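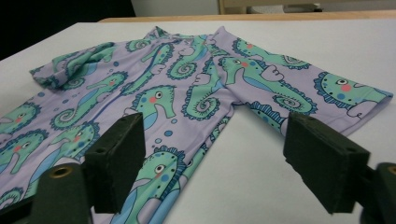 The workshop of Covico is on the first floor, above a shop that sells bicycle parts. When I came there in October the door was open and two sewing machines were running, so I had to say hello three times. The owner started to make clothes for children twelve years ago, at her kitchen table, and she still cuts the first piece of every new pattern by herself.

"I did not plan a company," she told me when the machines stopped. "I had a daughter who did not want to wear anything. Everything was scratching her, the labels, the seams, the buttons. I was tired in the mornings. So I began to take her clothes apart and sew them again with the seams on the outside."

Mothers from the kindergarten asked her for the same. In the first winter she made 50 pieces, most of them leggings and pyjamas, and she sold them for almost the price of the fabric. She laughs about this now, but she says it took her two years to learn how to write a correct invoice.

I asked what is the most difficult thing in clothes for small children. I expected to hear about safety rules or about prices. She answered that it is the knee.

"A child lives on the knees. An adult can wear trousers for 6 years and the knee is still good. With a child you have one autumn, maybe. If you put a patch, it becomes hard and the child feels it. If you use thick fabric, the child cannot climb. I have tried everything, and I am still not happy with my knee."

Her other worry is the size. Shops sell by age, and she thinks this makes parents nervous for no good reason. On her labels there is only the height in centimetres. Some customers complain, especially grandparents who want to buy a present and know only the birthday. For them she keeps a notebook beside the telephone, with a table she has made from her own measuring.

The fabrics come from two suppliers, Stoyanova for cotton and Liladlow for everything that stretches. The smallest order of a printed fabric is 300 metres, and this is a lot for a small workshop. A wrong choice stays on the shelf for years. She showed me a roll with brown mushrooms which she had loved very much. "The children said it was food," she said. "They did not want to wear food."

Now she asks children before she orders. She puts paper samples on the floor of the kindergarten and waits, and she does not speak. According to her, adults always choose the grey one and say that it is calm, while the children go for the animals and want to see the faces.

The newest part of the work is repair. Under the name Neko, she takes back worn clothes, also from other makers, and mends them for a small fee. It does not bring much money. One of her seamstresses was against it in the beginning and now asks to do only this.

"When you repair, you see your mistakes," the owner said. "I opened one of my old seams and I was ashamed. I used the wrong needle for half a year!"

Before I left I asked about her daughter. She is taller than her mother now and buys her clothes second-hand, in the market near the station. She still cuts out every label.

The repair table is open in the mornings, and it is better to telephone first.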